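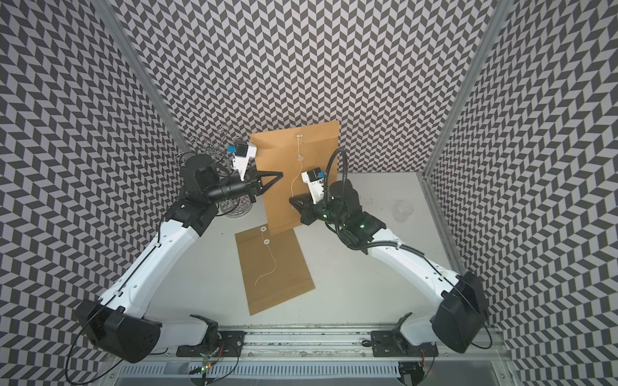 Page last changed: July, by A. Sepúlveda

Week 6 handout: What do we know about paper mail and response rates?

Read this before the session. Bring the Sotcombe paper and the Zitlow summary with you, printed if you can stand it.

The claim we are testing

You will hear it in almost any course on survey methods: people answer a mailed letter more readily than an e-mail, and they answer a "personal" letter more readily than a plain one. From there it is a short step to a whole set of rules. Use a real stamp. Use brown paper. Write the address by hand. Put the return envelope on top. I was taught all of these as settled fact, and I passed them on for years without checking where they came from. Please don't do the same.

1. Where the rules come from

Most of the advice goes back to studies done when mail was the normal way to reach a household and the phone was the only rival. Those studies may have been done well. They still tell us about people who got a different mix of mail from the one you get. A plain envelope that stood out back then might look like a tax notice now, or like nothing much.

Envelope color is a good case. The usual story is that brown looks official and so gets opened. I have also read that white looks official and so gets opened. Both versions turn up in handbooks, sometimes with no source at all. When a rule and its opposite are both taught with the same confidence, ask what was measured.

2. The Sotcombe study

Sotcombe mailed 4,000 households and got 496 completed forms back. That is a response rate of 12.4 percent. The authors call this "strong." Compared with what? There was no e-mail group and no plain-letter group. Every household got the same hand-addressed envelope with the same stamp. You can't learn what the handwriting did from a study in which everyone got handwriting.

Look at page 9 as well. The authors say non-responders were "broadly similar" to responders, but the table only covers age and home ownership. It leaves out language spoken at home, which I would expect to matter a good deal for a form printed only in English.

3. The Zitlow summary

Zitlow pools 40 earlier trials and reports that a cash gift sent ahead of time beats a gift promised for later. I find this one easier to believe. Many of the trials used random assignment, and the effect points the same way in most of them. My doubts are smaller ones:

– Trials with no effect are less likely to be published, so the pool may be tilted from the start.
– "Response" means a returned form in some trials and a fully answered form in others. Those are different things.
– Hardly any of the trials report cost per usable answer, and that is the number a working researcher has to defend.

4. More answers, or better ones?

A high response rate is pleasant to report. It doesn't protect you from bias. If your stamp and your nice paper mostly win over people who already like filling in forms, you have bought more of the same kind of person. Iturra makes this point well in the optional reading, though I think the later chapters lean too hard on one regional survey.

Korero, the mailing service many of you will be offered in your first job, sells a "response boost" package. Ask them for the control group. I did, and was sent a brochure.

5. What I would do with a small budget

Split your list at random before you print anything. Change one thing between the halves. Write down what you count as a response before the first form comes back, and keep the undelivered ones in your records – people drop them quietly and the rate goes up. If the difference is small, say it is small.

For discussion

Pick one rule about mailed surveys from any handbook and trace it to its first source. How many steps did it take? Did the source say what the handbook says it says?

What would Sotcombe have needed to mail, and to whom, to support the claim in its title?

Could a survey with a low response rate be more useful than one with a high rate? Describe a case.

Written answers to one of these are due by 5 p.m. the evening before class. One page is plenty. I don't give extra credit for length.

Agustina Sepúlveda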